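**Sorting out the old drives, May 24, 2026**

I've been meaning to put this little gallery up since April! When Katalin Kiss moved her studio to Nondholm she left me a shelf of old hard drives to go through (she'd numbered the labels, bless her, and the highest is 214), and I've got rather fond of them. The plastic caddies especially – you'd be amazed how many sorts there are, and how few of them fit one another.

Géza Katona reckons I should just bin the lot and buy new, but there are years of her photographs on these and I'm not risking it. Slow and steady, with plenty of tea.

The light-blue caddies are my favourites. They go round a 3.5-inch drive and the blue tabs are easy to spot in a full drawer.
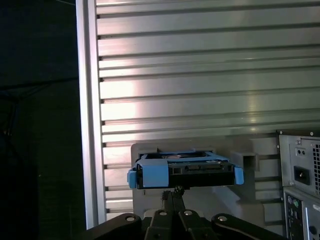 Anyway, I've started a notebook with the label number, the size and whatever Katalin can remember about what's on each one. The 500 GB ones are first on my list, and I'll add more pictures once I've found the box of screws.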